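The Cult of the Perfect Night's Sleep

By Toon Van Dijk

My neighbor in Bornside has stopped coming to dinner. He hasn't moved and we haven't argued. He has a bedtime now, 8:45 p.m., handed to him by a ring he wears on his finger, and if he misses it his score drops the next morning. He told me this over the fence in September with the slightly hunted look of a man who owes money.

I asked him how he had been sleeping before he bought the ring.

"Fine," he said. "But I didn't know."

I have thought about that answer a good deal. He felt fine, he woke up fine, he went to work and did his job. Then a gadget told him he was a 61, and he has been tired ever since.

Sleep used to be the one part of the day that asked nothing of you. It is now a hobby with equipment. In the last year I have been offered tape for my mouth, a blanket filled with glass beads, a lamp that pretends to be the sun, and a mattress cover from a company called Stoditetti that runs cold water under your hips. The cover costs $2753, plus a monthly fee. I asked the sales rep what happens if you stop paying the fee. She said the cover would continue to function as a cover.

The sales pitch

The pitch is always the same. First you are told that you are sleeping badly, which is an easy thing to tell a person, as almost everybody has had a bad night lately and remembers it. Next comes a frightening list of what bad sleep does to the heart, the waist and the memory. Some of that list is well supported. Long-term lack of sleep is hard on a body and I have no quarrel with the doctors who say so. But the list is about people who can't get enough sleep over years: night nurses, new parents, people with apnea. It gets read out to someone who slept a little under seven hours and feels okay.

Then comes the product, and the leap is so quick you may miss it. Poor sleep is dangerous, so buy this pillow. Whether the pillow does anything about the poor sleep is left to a line of customer reviews.

I spent two weeks with the Sindia, a wristband that sells for $275 and splits your night into four colored bands. Wrist devices make a decent guess at when you are asleep and a much shakier guess at which stage of sleep you are in. To get at that properly you need wires on the scalp and a trained person reading the results. The band doesn't put it that way. It gave me 94 minutes of deep sleep one night and 31 the next, to the minute, no maybe about it. I felt the same both mornings. On the second one I felt worse after I looked.

I also wore it through a long movie on the couch. It logged a nap. I'd like to think I would remember napping, and I can tell you how the movie ended.
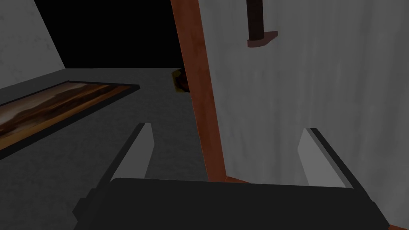

What the old advice got right

Sleep doctors have a word for people who worry themselves awake over their tracker data: orthosomnia. It isn't a formal diagnosis, but the people who treat insomnia recognize the type. They come in with printouts. They go to bed earlier and earlier to bring the number up, then lie there not sleeping, and the number goes down.

The standard treatment for insomnia runs close to the opposite of what the gadget people sell. You get up at the same time each day. You spend less time in bed, at least for a while, until the body starts to connect the bed with sleeping again. If you are lying there wide awake and getting mad about it, you get up and go sit somewhere dull. None of this needs a charger. It is also unpleasant for the first few weeks, and I suspect that explains why no one has built a nice ad campaign on it.

A retired family doctor named Meijer, who practiced in our town for decades, told me he used to ask patients one question about sleep: are you dozing off when you don't want to be? If the answer was yes, or if a husband or wife reported loud snoring with pauses, he sent them for testing. If the answer was no, he asked about coffee and moved on.

"They want it to be more complicated than that," he said. He drinks his own last cup at 2 in the afternoon and gets up at 6. He doesn't know his score.

I put it to him that the trackers might at least get people to take sleep seriously. He allowed that they might. A few of his old patients had cut back on late drinking after seeing what it did to their nights, and good for them. But he wondered how many of them could have guessed.

I returned the Sindia in its box. For three mornings afterward I reached for my wrist before I'd decided how I felt. My neighbor still has his ring. We have invited him to lunch.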